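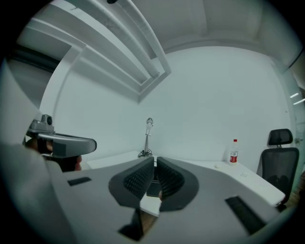
The Long Working Life of the Office Desk

When the regional archive at Norard moved its reading staff into a former grain exchange, the largest single item on the inventory was furniture. The building required 520 desks. Fewer than 50 were bought new. The remainder came from closed schools, a shipping insurer and two floors of a telephone company, and most had already outlasted the organizations that first ordered them.

The archive's decision was regarded at the time as an economy. It has since come to be studied as a matter of policy. Public bodies replace office furniture on a fixed schedule, commonly every 10 years, and the schedule is seldom reviewed. Merja Lehtinen, a historian of office interiors who was engaged to advise on the move, traced the Norard schedule to a tax rule that had lapsed long before. The desks were being retired in obedience to an accounting table.

Her study, published by the archive in August, begins with the clerk's desk of the nineteenth century. It was tall, sloped and shared. A clerk stood at it or sat on a high stool, and the surface was shaped for the ledger. The flat desk arrived with the typewriter, which would not stay put on a slope and which demanded a lower seat. Drawers multiplied soon afterward. By the middle of the following century a standard pedestal desk offered as many as seven of them, several with locks, and the allocation of locked drawers was a reliable guide to rank.

The computer undid much of this. Early monitors were so deep that the desk had to grow to hold them, and corner units with curved fronts became common so that the screen could be pushed back into the angle. When flat screens came, the depth was no longer needed. The desks remained.

Keyvan Ebrahimi manages the repair workshop at Jornau, the depot that supplied the greater part of the archive's order. He joined as an upholsterer and now oversees a staff that strips, resurfaces and rebuilds desks for courts, hospitals and universities. Last year the workshop returned 2,998 pieces to use. Mr. Ebrahimi does not consider the figure remarkable. In his view the frames of most institutional desks will serve for several decades, and what fails is nearly always the top, the drawer runners or the feet.

"A customer sends us a desk because it wobbles," he said. "We replace one foot, and then we have to explain why the invoice is so small."

The tops present a more difficult question. Solid wood can be planed and finished again many times. Surfaces bonded to a manufactured core cannot, and once water has entered at the edge the board swells and must be discarded. The workshop keeps a stock of edge banding in discontinued colors, some of it acquired when the Acuña furniture works closed its finishing line. White is the most requested. It is also the hardest to match, as older whites have yellowed at different rates and a new strip will show plainly against them.

Not every institution has been persuaded. Siyabonga Buthelezi, who directs purchasing for a group of technical colleges, set aside a proposal to adopt the Norard approach after a trial on one campus. The repaired desks were sound, but they came in 11 different heights, and instructors found that adjoining desks could not be pushed together for group work. Mr. Buthelezi has since approved repair for staff offices while continuing to buy new for classrooms. He describes the arrangement as provisional.

Height is a recurring difficulty. The fixed desk of the past was made for an average person who was usually assumed to be a man. Nesma Hamdy, an occupational therapist, has spent much of her career correcting the results with footrests, risers and, on occasion, a saw. She welcomes adjustable frames but cautions against regarding them as a cure. In the offices she visits, many are raised on the day of delivery, lowered the next morning and never moved again. She would prefer that employers first ask each person to sit down and be measured — a procedure that takes a few minutes and costs nothing.

Noltora, a maker of adjustable frames, has begun to sell its product without a top so that an existing surface may be fitted to it. Mohcine Berrada, who designed the bracket, spent some months collecting old desktops in order to learn where their screw holes fell. There was no pattern, and the bracket now slides along a rail.

The archive has taken delivery of a first group of these frames for its cataloging room. The tops are from the telephone company. Several still carry, on the underside, the penciled initials of the people who assembled them, and the workshop has been asked to leave the marks in place.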